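Unit 3. Buttons, switches, knobs and their labels

Course: Everyday Controls, Konmont Technical Evening School
Please read before class and bring a pencil. The class starts at 6:30 in the evening, in the Skindton room.

## Where we are in the course

In the last unit we spoke about displays, which means everything that a device tells to the person. Now we go the other direction. A control is the part through which the person tells something to the device. A light switch is a control, and so is the knob of an oven, the lever on a toaster and the small button on a kitchen scale that nobody can find in the dark.

I will use the word "panel" for the surface where the controls sit. The panel can be flat or sloping, big or very small. A washing machine has a panel at the front, and a table lamp has in most cases no panel at all, only a switch on the cable.

## 1. Three questions to ask of a control

When you look at a control for the first time, ask these:

1. What movement does it want from my hand? (push, flip, turn, slide, pull)
2. How many positions does it have, and does it stay in the position where I leave it?
3. How do I know in which position it is now?

The third question is the one that students forget. Many push buttons look the same before and after the pushing. If the device gives no light and no sound, the person pushes again, and maybe the second push cancels the first one. I have done this many times with the elevator in my own building.

## 2. The main families

**Push button.** The movement is short and goes in one direction. Most push buttons are momentary: they return by a spring when the finger goes away. Some are latching: the first push keeps the button down, the next one releases it. From the outside you often can not know which type you have. A domed cap is easy to find by touch, a flat cap is easy to hit by mistake with the palm.

**Toggle switch.** A short lever which flips between two positions, sometimes with a third one in the middle. Its big advantage is that the position is visible, and you can also feel it with the finger. Its weak point is that the lever has a direction, and the direction must mean something. In some countries up is on, and in other countries down is on. So a toggle without words is a small riddle for a visitor.

**Rotary knob.** Good for a value which changes little by little, or for a choice between several positions. A perfectly round knob without a mark tells you nothing about where it points. A knob with a pointed end, or with a line on the top, answers our third question already by its shape.

**Slide.** The movement is linear. We will leave slides for Unit 4, together with cables and plugs.

**Key or small rectangular button.** You know these from calculators and remote controls. They save a lot of space, and because of this designers put too many of them.

## 3. Several families on one panel

A task box is a useful object for this unit, because it mixes the families on a small surface. In a kitchen you would have to walk from the stove to the lamp to the blender to meet the same variety. Look for the two small words on the panel before you continue to section 4.
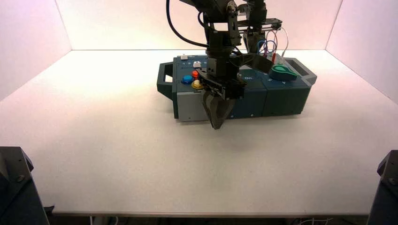
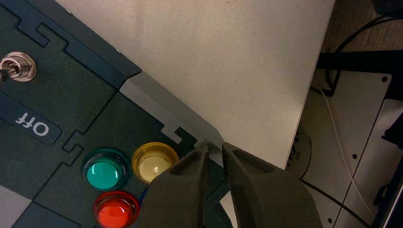 ## 4. Color is a weak label

Color helps us to find a control quickly if we already know which one we want. It does not help so much to know what the control does. "Push the yellow one" is a very good instruction. "Yellow" as the only explanation of a function is a poor one.

Please keep in mind these points:

- A strong habit exists for red. People expect that red stops something or warns of something. If you use red for an ordinary function, you work against this habit.
- Green is expected to start or to permit.
- For blue and yellow the habits are weaker, and they depend on the device.
- Some people do not see the difference between red and green, or see it badly in poor light. For them the place and the shape must carry the message.
- Colored caps look different under a warm lamp than at the window. Glossy caps also give a reflection, and a reflection can be mistaken for a small light inside the button.

The last point sounds like a detail, but it made much confusion with the old coffee machine in our corridor. The button was never lit. It only reflected the ceiling lamp, and people stood in front of it and waited for their coffee.

## 5. Words on the panel

A word is read in one direction only. This we forget easily, because we stand usually at the front of a device and the text is made for this side. Now imagine that two persons sit at opposite sides of a table with a device between them. One of them reads the labels normally and the other one reads them upside down. Short words like "On" and "Off" survive this quite well. Longer words do not survive, and numbers are dangerous: a 6 becomes a 9.

Rules for short labels that we will use in the course:

- Put the word beside the position it describes. If the lever goes toward the word, the person understands without thinking.
- Use a capital only for the first letter, or use capitals for everything, but be the same on the whole panel.
- Light letters on a dark plate, or dark letters on a light plate. Gray on gray is nice on the drawing and bad in the hand.
- Leave free space around the word. When a word sits exactly between two controls, it belongs to none of them.
- Do not write what the control is ("switch"). Write what it does or which state it gives.

Words and symbols can be mixed, for example the circle and the line on a power switch. But I ask you to test the symbol with a person from outside of the course. The circle and the line are confused by more people than you think, and I include myself on a bad day.

## 6. Distance and order

Fingers are wide and they do not arrive exactly where we look. On the practice boards from Ruddock, which we have in the cabinet, you can move the buttons closer or farther and feel when it begins to be uncomfortable. Try it once with your normal hand and once with the other one. Try it also with winter gloves, if you have them with you.

For the order of controls there are several common ideas:

- by sequence: the control which is used first comes first, from left to right;
- by importance: the most important one gets the best place;
- by frequency: what is used often is near to the hand;
- by grouping: controls of one function stay together.

These ideas are sometimes in conflict. The power switch is the most important control on many devices and it is used only two times in a day, at the beginning and at the end. Should it have the best place? Many designers put it at a corner, a little away from the others, so that it is not touched by accident. I find this a reasonable answer, though it has the effect that a new user looks for it a long time.

## 7. Work in class

You work in pairs. Each pair takes one practice board and one sheet of blank stickers.

**Part A.** Choose a household device with at least one knob and at least one button. Do not tell the other pairs which device it is. Arrange the controls on the board as you think is right, without any words. Pass the board to the next pair and let them guess the functions. They write down the guesses, also the silly ones.

**Part B.** Take your board back and add words. You are allowed to use one word per control. Pass the board again, to a different pair this time.

**Part C.** Turn the board around on the table and read it from the far side. Mark on your sheet which labels can still be read quickly.

Please remove the stickers carefully after the class. With warm fingers they come off better, and the glue does not stay on the board.

## 8. Homework

Choose one panel in your home and draw it by hand, in a size that fills one page. The drawing does not have to be beautiful. Near each control write:

- the family (section 2),
- the movement,
- how the person knows the present position,
- the label, exactly as it is written on the device, with the same capitals.

Then make a second drawing of the same panel with your improvements. If you change nothing, you must defend this in a few sentences. The homework gives 30 points and the test in August gives 70, as written in the course plan.

Last term several students chose the microwave, and all of them found the same problems. I would be happy to see a sewing machine, a boiler, a radio, an old telephone. If you have no suitable device at home, the laundry room in the Prosbridge building is open until nine in the evening, and the dryers there have a panel which is worth the walk.

## Words for this unit

**cap**: the part of a button which the finger touches
**collar**: the metal or plastic ring around a switch where it comes out of the panel
**knurled**: with a fine rough pattern, so that the fingers do not slip
**latching**: stays in the position after the push
**lever**: the part of a toggle which you flip
**momentary**: returns by itself
**rim**: the edge around a button

For Unit 4, please bring any plug or connector that you do not need anymore. It can be broken.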